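How I Run a Backyard Movie Night

I've been putting old westerns and monster movies up on the back fence for a few summers now, and people keep asking how I do it, so I finally sat down and wrote it all out. It's easier than it looks!

Pick the movie first. Check the running time before you fall in love with anything. In summer it doesn't get properly dark at my place until pretty late, and a three-hour epic means half your guests are asleep in their lawn chairs by the big showdown. I like something under two hours with a short cartoon in front of it.

Next, the projector. Mine is a secondhand Skosetti rated at 3000 lumens, and that's plenty once the sun is gone. Put it on a sturdy table, level with the middle of the screen if you can, so you don't have to mess with the keystone setting (it always makes the picture a little mushy). Plug it in and test it the night before. I skipped that once and spent the first half hour of the party hunting for a cable.

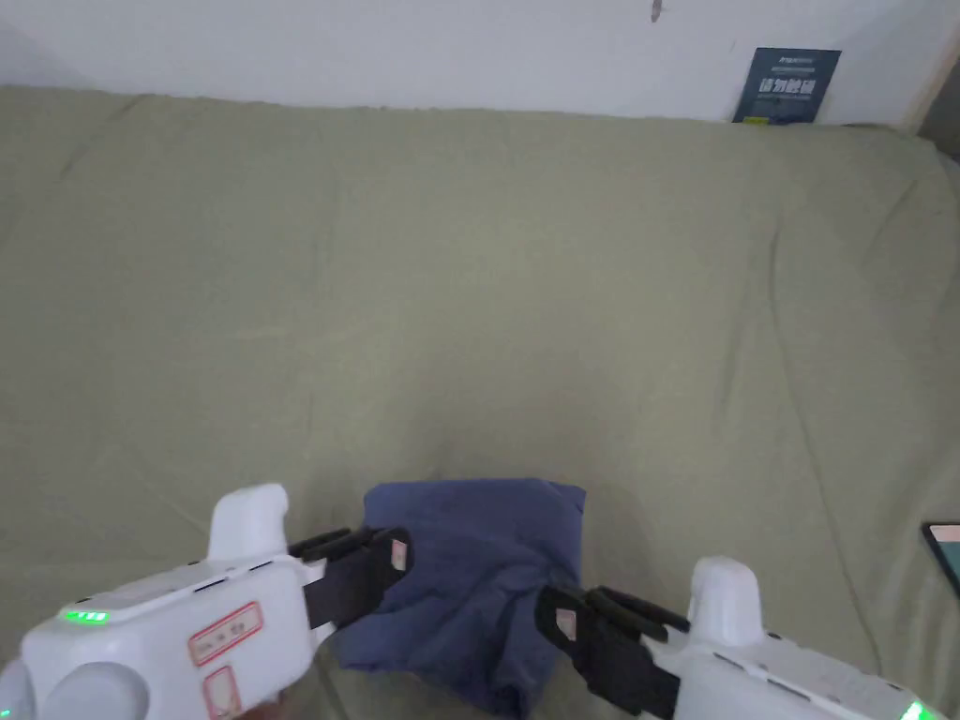 For sound, please don't count on the little speaker inside the projector. Outdoors it just disappears. I run a long audio cable to a pair of old Martens bookshelf speakers and set them on either side of the screen, pointed at the chairs and away from the neighbors. Walk to the back row and listen to a scene where people are whispering. If you can follow it, leave the volume alone, even when the gunfights start.

Now seating. Low stuff goes in front, so blankets and cushions, then beach chairs, then regular chairs at the back. Leave a path down one side for the popcorn traffic and tape down any cord that crosses it.

Here's my order for the evening:

Set up the screen and chairs by 7, while you can still see what you're doing.
Focus the picture as soon as it's dim enough to read the credits.
Put bug spray and a flashlight on the snack table.
Run the cartoon while people are still settling in.
Start the feature once it's fully dark.

One more thing about discs. If you're playing an older import, try it in your player ahead of time, because region codes still trip people up. And if you want to show a movie anywhere public, like a park or a school lawn, you'll need a license for it. Your own yard with your own friends is a different story.

I'm already trying to work out a December version in the garage, with space heaters and a snowy western. If you've done one of those, tell me how you kept everybody's feet warm!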